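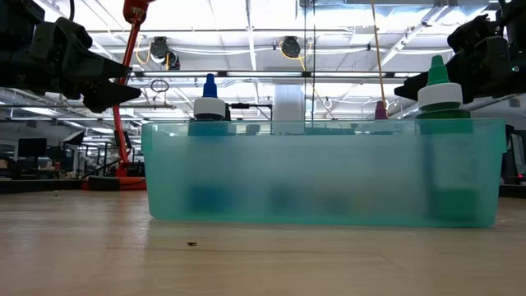
Figure 4.1. Deux pinces à l'approche d'un bac de flacons souples. Le poste se chiffre en entier, table et bac compris.

Chapitre 4
Acheter une cellule : ce que le devis ne dit pas

Quand j'ai signé mon premier bon de commande pour un bras, j'étais tellement contente du prix que je l'ai annoncé à tout l'atelier de Tostow avant même d'avoir lu la page des options. Grosse erreur ! Le bras était bien là, sur la première ligne, avec sa remise. Les pinces étaient en page 3, les câbles en page 5, et la formation nulle part. J'ai passé le mois de janvier à retourner voir ma direction, une rallonge après l'autre, et je vous assure qu'à la troisième on ne vous offre plus de café.

Je vous propose donc de prendre les choses dans l'autre sens. On part de la table et de ce qu'on pose dessus, et on remonte vers le bras. Regardez les flacons de la figure 4.1 : des embouts pointus, des hauteurs différentes, et des parois de bac dépolies qui brouillent tout ce qui se trouve derrière. Chacun de ces détails peut finir en ligne de budget. Un embout pointu pose la question des doigts de la pince (standard ou sur mesure ?), une paroi dépolie celle de la vision. Un bac, ça se remplace pour trois fois rien, et j'ai vu des équipes payer une caméra de plus alors qu'il suffisait de changer de bac. Pensez-y avant d'appeler le fournisseur.

Le cas qui nous suivra pendant tout le chapitre est celui de Kinsella, un petit conditionneur qui veut équiper un poste de tri de flacons. Éabha Moriarty y tient le budget, Adaeze Shehu la technique, et leurs deux tableaux ne se ressemblaient pas du tout au départ (c'est normal, et même plutôt sain). Celui d'Éabha comptait les achats. Celui d'Adaeze comptait aussi les heures : montage, réglages, reprise des trajectoires à chaque nouveau format. La première version commune, datée du 13/3/23, prévoyait 104 heures de mise au point et 3857 euros de doigts de pince et de petites fournitures. On la reprendra ligne par ligne à la section 4.2.

Un mot sur le vocabulaire, parce que les fournisseurs jouent volontiers dessus. J'appelle « poste » tout ce qu'il faut pour que le travail se fasse : bras, pinces, table, bacs, câblage, éclairage, vision. J'appelle « robot » le bras seul. Si un commercial vous donne le prix du « système », demandez-lui la liste, par écrit !

Avant de passer à la suite, prenez une feuille et notez pour votre propre projet :
les objets à saisir, du plus facile au plus pénible
ce qui change d'un lot à l'autre
la place disponible au sol et au plafond
qui fera les réglages, et sur quelles heures

Gardez cette feuille, elle servira à l'exercice de fin de chapitre.

4.1 Du besoin au cahier des charges

Chez Kinsella, le besoin tenait au départ en une phrase : « trier les flacons de la gamme Flomo ». Adaeze l'a réécrite avec les opérateurs du site d'Ilthorpe, et c'est leur version que nous allons lire maintenant.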